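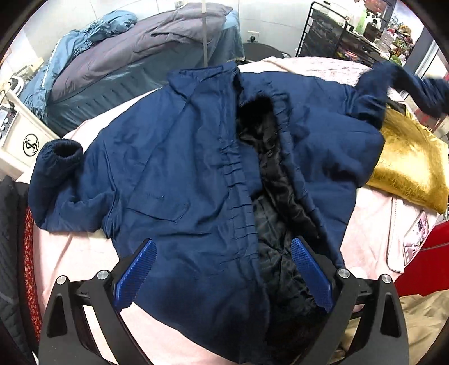 Search this site
Go

Who Gets Good at Folding Coats

Tuesday, June 26, 2018

I have folded winter coats for a living, on and off, for eight years, most of that time at Dinlow, which cleans and stores them for people who don't have the closet space. So when management told us in spring that we'd be getting arms to help with the folding, I had opinions before the first bolt came out of the crate. Some of them have changed. I'll get to those.

First, the job itself, for anybody who thinks folding is folding. A shirt is easy. A padded coat fights you the whole way. You lay it on its back and one sleeve flops out and the other one twists up like it's waving at somebody, and if the cuffs are elastic they grab at everything. Then there's the lining. Satin slides, quilting doesn't, and plenty of coats have both, plus a bit of fur up at the neck that you really don't want crushed. You close the front, you bring the sleeves in, you press the air out with your forearms (everyone uses their forearms, whatever the training sheet says) and you roll up from the hem. On our best day last August we got 477 coats onto the shelves, and I went home and couldn't lift a saucepan!

So no, I'm not going to get misty about the dignity of folding. My shoulders would love a robot.

What bothers me is how the robot learns. For weeks now some of us have been working part of the shift with grippers in our hands instead of our hands. Two fingers on each side, a pad on the tip, and you do the same fold you always did, only slower and dumber. All of it gets recorded, and the system -- they call it Zinow -- is supposed to pick it up from there. My first morning I couldn't get hold of a front edge to save my life. By the end of the week I could close a coat over its lining without dragging the pocket flap along, and I was pretty proud of that, and then I thought, hang on, proud for whose benefit?

That's my whole argument, really. When Napaporn Inthanon shows a new hire how to tame a sleeve, we call it training, and there's a bit extra in her check for it. When she shows a machine the same thing over and over, it's called participating. Same knowledge, same woman, same sore thumbs. I asked at the staff meeting why one pays and the other doesn't and was told it was a good question, and then we moved on to parking.

Siebe Groen, who runs our floor and is a decent guy, says I'm looking at it wrong. He figures the arms will take the flat, boring stuff and leave us the inspections and the repairs, the broken zippers and loose seams. Maybe so. I'd like that! But there are 75 of us, and I can't make the repair bench add up to 75 chairs. If the plan is fewer people, say it while we still have time to learn something else.

Jade Melnyk, on the other hand, loves the grippers. She says it's the first time anyone in that building has been curious about how she does her work, and I've thought about that a lot. She's right that it felt nice. A young engineer stood next to her and asked why she always tucks the collar down last, and wanted the long answer. In all my years there I never had a manager ask me that, and I have a very good long answer.

Here is what I'd want, then, and I don't think it's crazy. Pay the teaching rate for teaching, whoever or whatever is being taught. Let the folders say when a fold is good enough to copy, because right now that gets decided upstairs by folks who've never had a cuff snap back at them. And if the arms do end up handling the summer rush, put some of the saved money into the repair classes Siebe keeps mentioning.

I'm back on grippers Thursday morning. I've been working on getting the hood ones right, the hoods are awful, and I think I may have found a way to do it from the left.

Related
The parking question, again
What I learned from a summer at the Flolusport warehouse
Letter from a reader: Trí Chu on self-checkout
Soriano closes its sewing room
My mother's iron and other machines I have trusted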